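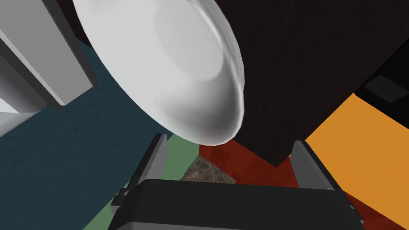 Noltasum Help > Set-up guide > Section 2: Running a press briefing

Reading time: 2 minutes

Setting up a live briefing

This section takes you from a dark lectern to a public official speaking clearly to reporters, some of whom may be listening. It applies to the Noltasum briefing desk as installed in the Győri Room at Zernton Town Hall. If you are using the portable kit, the steps are the same but the cables are shorter and so will your temper be.

Before you start

You will need a press office login, the signed-off statement as plain text, and the list of reporters joining remotely. "Signed off" means approved by the press office. A statement the speaker was still rewriting in the lift does not count.

Steps

1. Switch on the desk with the key at the back. Wait for the green light. Pressing the key again while you wait turns the desk off, which is how most long waits happen.

2. Sign in and choose New briefing. Give it a title that will make sense in the public archive. The title can't be changed once you go live, and the archive still holds one from last December called "xmas thing FINAL use this one".

3. Paste the statement into the Prompter tab and set the text size. We suggest 16 lines to a screen. Speakers who say they don't need their glasses should be given fewer.

4. Read the statement through on the prompter yourself, out loud. Look for square brackets. Anything in square brackets is a note from somebody to somebody else, and it will be read out in a grave voice.

5. Open the Captions tab and connect the Onik captioner. Add local names and the names of anyone being quoted to its word list. Left to itself, Onik makes its own guess at a ward name, and residents do write in.

6. Set the delay. The default is 2 seconds. A longer delay gives you more time to cut the sound, but makes remote questions feel like a call to a distant ship.

7. Admit the remote reporters to the waiting area. The desk holds up to 200. Should you ever come close to that figure, the press office will want to know what has happened, and so will you.

8. Check the microphone with the speaker standing where the speaker will stand. Tapping it tells you only that it can hear tapping.

9. Press Go live and hold until the red border appears.

CAUTION: The lectern microphone is live from the moment the waiting area opens, well before the red border shows. Remarks about the turnout, the opposition or the biscuits will be heard by everyone in it. Use the Mute bar until you reach step 9.

CAUTION: Do not unplug the Onik captioner during a briefing. Captions are part of the public record, and the desk will end the broadcast if it loses them.

Note: If the speaker departs from the statement, the prompter pauses and waits. Don't scroll about looking for the right place - it only alarms them. Most speakers come back eventually.

Taking questions

10. Press Questions. Reporters in the room and those joining remotely appear in one queue, in the order they raised a hand. You can move names up or down, but every move is logged and the log is public.

11. Allow one follow-up each. The desk cannot tell a follow-up from a speech, so you will have to.

12. To finish, press Last question, then End once it has been answered. Announcing the last question without pressing the button leaves the queue open.

If the speaker has already walked off, press End and hold the closing card until the stream stops. For problems saving the recording, see Section 3.

Guide last revised March 2026

Contact the help desk | © Noltasum | Back to top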